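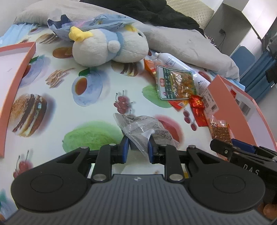
The Pamommont printed tablecloth in everyday use. Burgers, fries, cherries and tea on a glossy white ground.

Pamommont Food Print Tablecloth, long-term review

Reviewed after three months of daily use on a kitchen table that also serves for sorting mail, packing lunches and holding whatever came out of the shopping bags. The cloth replaced a plain Jovum cover that had gone yellow along the fold lines. Both were bought at retail.

Weight and handling

On a kitchen scale the cloth came in at 396 grams, against 273 for the Jovum, which was cut to the same size. The extra weight is noticeable. The Jovum shifted whenever a box was dragged across it. The Pamommont stays put under boxes and toys, though it still moves if a chair back catches the overhang. No clips are supplied. I used four spring clips left over from the old cover and they grip the edge without marking it.

It ships folded. The creases were sharp on day one and most had relaxed by the end of the first week. One lengthwise crease took until February to lie flat. Ironing is ruled out on the care card, and I did not try it. A warm room and a few heavy books did the job slowly.

Print

The pattern is a scatter of food pictures on white: burgers with seeded buns, piles of fries, cherries on thin stems, blue-and-white cups of tea, and a large green fruit I take to be a mango. The pictures don't all face the same way, so the cloth has no obvious head or foot. This suits a table used from all sides. It also means that from any given chair, at least one burger is lying on its side.

The busy pattern hides crumbs well, arguably too well. Small items get lost. A clear bag with dark lettering more or less disappears into it, and I have wiped around a bottle cap for a full day. For sorting small parts or doing a jigsaw puzzle, use a tray or choose a plain cover.

Color has held so far. I checked the cherries and the burgers where plates sit most often and compared them with the same prints on the overhang. I could see no difference in daylight.

Surface and cleaning

Spill test: 300 ml of cold black tea, poured at the center and left for an hour. It stayed on top and came up with one dish towel. No ring. Tomato sauce left overnight did leave a faint orange shadow on the white, which took two passes with dish soap. Ballpoint ink is the weak point. A stray line from a shopping list is still there after soap and baking soda, and I have stopped working on it.

The gloss is strong. Under a ceiling light there is glare, and anyone who takes pictures of things on the table will have to move the lamp. Laptop feet grip it adequately. Paper sticks slightly when the surface is damp, so dry it before putting down mail.

Compared with the Bratu

The Bratu fruit cover is the closest alternative I have used. It has a matte finish, less glare and a sparser print, but tea soaked in along its cut edge within a week. The Pamommont edge has stayed clean.

Rating: 3 out of 5 for desk work, 4 out of 5 for meals. The ink stain and the glare account for most of what was taken off.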